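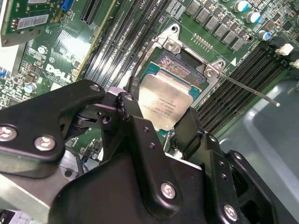 Seating the Chip: What Goes Wrong in the Last Half Inch

December 12, 2019
By Chiamaka Bassey

Share | Print | Save for later

Most of the work in a processor swap is done before the processor moves. The server is drained and powered down, the cords come out, the heat sink comes off, the old paste is wiped away. Then the load lever is released, the retention frame is opened, and the part that matters is a descent of about half an inch.

Finico, a refurbisher that handles retired rack servers for regional hosting companies, kept records on that half inch for most of a year. Its technicians logged 968 processor installs on used two-socket boards. Four ended with bent socket pins. Kayode Anozie, who runs the bench, considers the number too high.

"The board is the expensive part of that mistake," he said. "People worry about the chip. You can clean a chip."

The arrangement is called a land grid array. The underside of the processor carries flat contacts, the lands, and the socket carries the pins. Each pin is a small spring, angled so that it wipes slightly against its land as the load comes on. With the frame closed, every pin is held at a controlled deflection. With the frame open, the field has no protection at all, and it will not tolerate sideways contact. A sleeve, a dropped screw or the corner of a processor can lay over a row of pins in one pass.

The corner is the usual culprit. A processor that arrives tilted touches down on one edge first. If it is then let go, it may drop flat and do no harm. If it is pushed or slid to find its place, the low edge drags. All four of the Finico failures showed damage along one side of the field, in a short line, with the rest of the pins untouched.

Anozie's procedure is plain. Hold the processor by two opposite edges. Find the pin 1 mark on the package and the matching mark at the socket. Bring the package over the opening, level it before it enters, and lower it straight down. Release it at rest. Do not press on the heat spreader. The package should sit inside the housing under its own weight, and if it rocks, it comes straight back up and is inspected.

Levelness is harder to judge than it sounds. The heat spreader is a polished metal lid with beveled edges, and it reflects whatever is above it. Under a ceiling fixture, a chip tilted a few degrees looks flat from directly overhead. The Finico bench uses a low lamp set off to one side, and technicians check the gap between the substrate and the housing on two adjacent sides. The substrate is a better reference than the lid. It is the thin circuit board the lid is bonded to, and its edge is what the socket walls locate.

The lever causes trouble of its own. On many server boards it is a long steel rod that swings well clear of the socket when open. A heavy glove or a loose cable can catch it. A lever knocked toward closed with the processor half seated will bring force down on a part that is not ready for it. At Finico, cables in the area are tied back before the frame is opened, a step added in August after a near miss.

Closing is done in one steady motion. Resistance is normal and increases near the end of travel. Resistance at the start is a fault, and the lever should be returned to open.

Inspection comes next, or first, depending on the shop. Landix, which trains field technicians, teaches inspection before every install, including on new boards. The method is to look across the pin field at a shallow angle from two directions. A healthy field shows an even texture. A bent pin shows as a bright or dark point that breaks the pattern. Ten-power magnification is enough. Straightening is possible for one or two pins with a fine needle and a steady wrist, though the repaired pin may not hold its original spring force, and Anozie will not sell a board with more than one.

Debris is more common than damage. Lint, dried paste and cardboard dust all turn up in sockets that were stored without a cap. Dry filtered air from a hand bulb removes most of it. Brushes and swabs stay out of the socket. Canned air is allowed at Finico only if the can is upright, to keep liquid propellant off the contacts.

A poorly seated processor does not always stop a server from starting. The typical symptom is a missing memory channel, followed by a PCIe slot that fails to train. Both are often blamed on other parts. Anozie asks his staff to reseat the processor before replacing any memory module that fails in two different slots.

The bench's next log will cover 100 boards with the low lamp in use throughout. Each entry records the socket, the technician, the inspection result and whether the package was lifted and set down a second time.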